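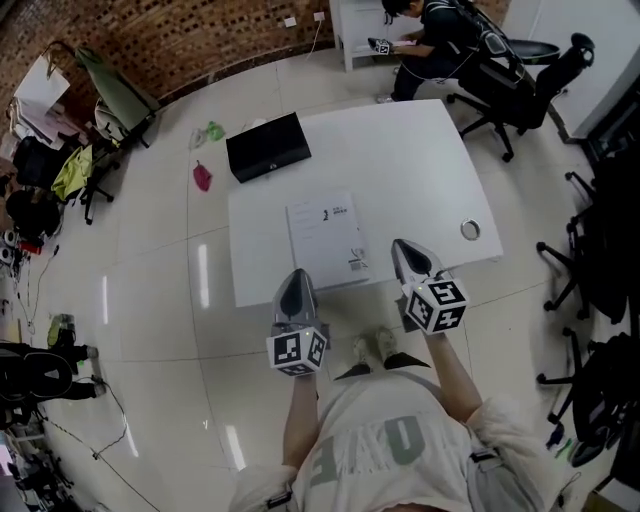 9 min read

3. Materials and procedure

3.1 The leaflets

The study compared two versions of the printed leaflet supplied with a home water-softening unit made by Janbridge. Version A was the leaflet in use at the time of the work. Version B carried the same instructions, reset by Pui-shan Peng in a larger type with wider line spacing and shorter lines. Both versions were printed on white uncoated stock at the same page size. The text of Version A ran to 800 words. Version B differed from it only where a line break would otherwise have fallen inside a quantity and its unit, and in those places the wording was changed by no more than one word.

Small type is a long-standing complaint in work on household instructions. Nerkach's survey of appliance leaflets found that readers over sixty tended to skip whole paragraphs set below a certain size, even when they had their reading glasses to hand. Eichhorn reported a weaker effect and put most of it down to line length. The two accounts are hard to compare, as Nerkach let readers hold the leaflet at any distance and Eichhorn fixed it to a stand. We followed Nerkach on this point.

Figure 2. Mean time to find an answer, by leaflet version and age group. Bars show one standard error. Times for readers who gave up are left out and are treated separately in Section 4.3.

3.2 Readers

A total of 188 adults took part. All read English daily and none had owned a water softener. Eyesight was checked with a near-reading card before the session, with glasses on if they were normally worn. Readers were assigned to a version by alternation within each age group. Sessions were held in the morning, apart from a make-up session on a Wednesday evening for those who had missed their first appointment.

3.3 Task

Each reader was given the leaflet closed and was then asked a set of spoken questions, such as how often the salt should be topped up or which valve to shut before cleaning. Timing began at the end of the question and stopped when the reader started to answer. A reader who had not answered within two minutes was moved on to the next question, and the attempt was entered as a failure.

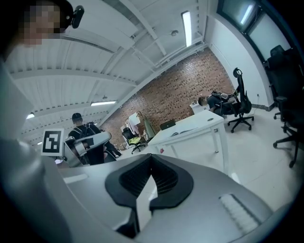
The order of the questions was varied so that no question always followed the one whose answer lay nearest to it on the page. This matters more than it may seem. In a pilot with 25 readers, answers that shared a page with the previous answer were found much faster in both versions, and the gain was large enough to hide the difference between them. The pilot data are not included in the results.

Answers were scored against a key agreed before the sessions began. Partial answers, for instance a correct interval given for the wrong part, were scored as wrong. Times were log-transformed before analysis and entered into a mixed model using the Noleline package, with version and age group as fixed effects and reader and question as random effects.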